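Kitchen Home | Reviews | Storage | Cleaning | Write to us

The Borurico tub, six months on

I bought the Borurico tub to solve the cutlery drawer, which had stopped closing some time in November and had to be negotiated with from then on. The plan was simple: everything long and thin goes in one yellow container, and the drawer gets its dignity back.

It's a plain thing, wide open at the top and narrower at the base, in a colour the Candthorpe catalogue calls "harvest" and my sister Vasiliki calls "roadworks". I've come around to it. You will never lose it, even at 6 in the morning, even if you'd like to.

Capacity is generous to the point of being unhelpful. Short things vanish. A teaspoon dropped in there is a teaspoon you'll meet again when you move house. Chopsticks and forks do better, and anything with a tall handle or a showy end sticks up over the rim where you can grab it.
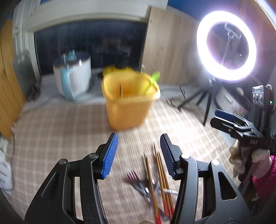
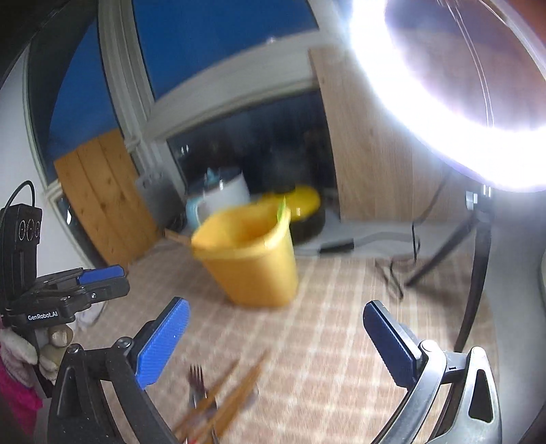 The yellow tub, with something green poking up at the right-hand side in both shots.

The rim is the best part. Dumitrescu's grey caddy, which I had for three years, had an edge like a paint tin and took the skin off a knuckle every Christmas. None of that here.

Gripes: there are no dividers, so the contents lean wherever they fancy. There are no drainage holes either, so if you put things away damp you'll be growing something by the weekend. Corners are rounded and wipe out easily, I'll give it that, though you do have to empty the lot first and find somewhere to put it all.

I paid $30, which is a lot for a bucket with ambitions. Four stars. The drawer still doesn't close, but that seems to be the runner.

Reviewed by Trinity Ferreira

Contact | Privacy | Copyright Illance Home Reviews | Back to top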